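Sun 1 December

Back at the bench after the long break, and the sourdough starter comparison is still limping along! For anyone who wasn't here in August: two jars, same rye from the Cumside mill, one fed with tap water and one with the filtered stuff from the Jeston jug. I wanted to know if the filter makes any difference to the rise, and back then I got a big fat nothing, mostly (I think) down to the heat in the kitchen.

Fed both jars at 11 last night. 200 g of starter in each, which is way too much, I know, but I hate throwing it out and the discard crackers have gotten a bit out of hand. Tap jar was over the rubber band by breakfast. Filtered jar was close behind, domed on top, and smelled more like yogurt than apples. I like the yogurt one better. No idea if that's the water or just the jar, so next round I'm swapping the jars over.

Baked one loaf from each in the Ferrand pot. Forgot to score the second one until it was already in, so it blew out along the side and looks like a shoe. Crumb is fine though! Slightly gummy near the bottom on the tap loaf, and I'd blame my impatience for that, I cut it while it was still warm. Salt was 2 percent in both, and I weighed it this time instead of going by the spoon.
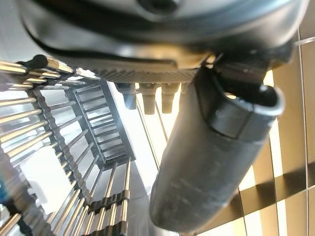
Pegs under the knurled strip, close up.

Things to sort out before the next bake: the Kastska scale drifts when it sits near the oven, so please leave it on the far shelf (I taped a note to it). We're also nearly out of rye. If anybody's driving past the mill, get the coarse grind, the fine one goes to paste on me every time. And the jar lids need to sit loose, one of them was screwed down tight this morning and it hissed at me.

Next feed tonight, both jars, smaller amounts. I'll write down the room temperature too, which I keep forgetting to do.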